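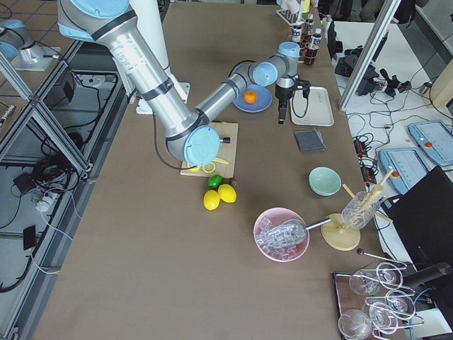

Bartisch mit Arm 1, Greifer über der Arbeitsfläche. Brett, Eis und Gläser an ihren Plätzen.

Notiz Mai, kurz nach 11, Werkstatt Lanum

Der Vormittag ging fast komplett fürs Aufbauen drauf, und dabei ist mir aufgefallen, wie sehr sich das Mise en place verändert hat. Früher hat Kanini Mugo ihren Platz so eingerichtet, wie ihre Hände es wollten, Messer links, Zitronen irgendwo in Reichweite, fertig. Jetzt hat alles seine Position, auch der Löffel, und wer mal eben eine Schale verschiebt, bekommt von mir einen Blick (sorry, Kanini!).

Sie sieht das übrigens entspannter als ich. Im Pudarton haben sie abends bis zu 600 Gläser rausgegeben, und ihr Handgelenk ist davon seit zwei Jahren hinüber. Das Eisschaufeln würde sie dem Arm sofort schenken. Das Schneiden nicht, da will sie selbst ran – sie riecht an jeder Zitrone, bevor sie aufs Brett kommt, und das kriegen wir in kein Programm.

Natalie Tapley fragt zu Recht, wer im Mastia dann eigentlich der Ansprechpartner ist, wenn der Arm mitten in der Schicht stehen bleibt. Bisher stand im Plan: die Schichtleitung. Die hat aber noch nie ein Bedienpanel in der Hand gehabt! Mein Vorschlag wären zwei Leute pro Schicht mit richtiger Einweisung, und zwar bezahlt und vor dem Start. Muss ich mit Rugemalira klären, die haben das Schulungsbudget.

Offen:
Kabel am Boden links ordentlich verlegen, da läuft später Personal.
Kanini fragen, wie hoch das Tablett für sie stehen soll.
Greifhöhe bei den Stielgläsern nochmal mit Natalie durchgehen, ich traue meinem Wert von gestern nicht.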